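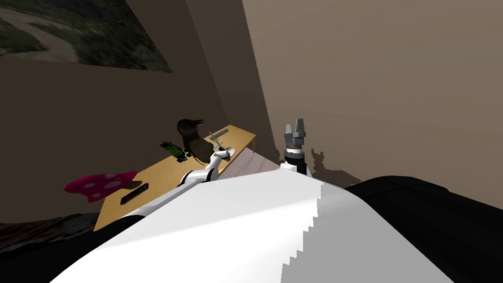 ## How does something that heavy stay up?

I used to lie on the grass at my gran's in July and watch planes go over, and I could not work it out. A big one can carry 403 people! So what's holding it up?

Air is. You can't see it, but it's real stuff and it pushes. Stick your flat hand out on a windy day and tip the front edge up a bit - feel it lift? A wing does much the same. It's tilted and curved so that it shoves air downwards, and the air shoves the wing up.

The engines have one main job, to push the plane forwards fast. No speed, no lift.

### Try it

Hold a strip of paper just under your bottom lip and let it droop. Now blow hard across the top. Up it comes! My friend Tayla Bright did it 85 times and had to sit down, so maybe stop at 5.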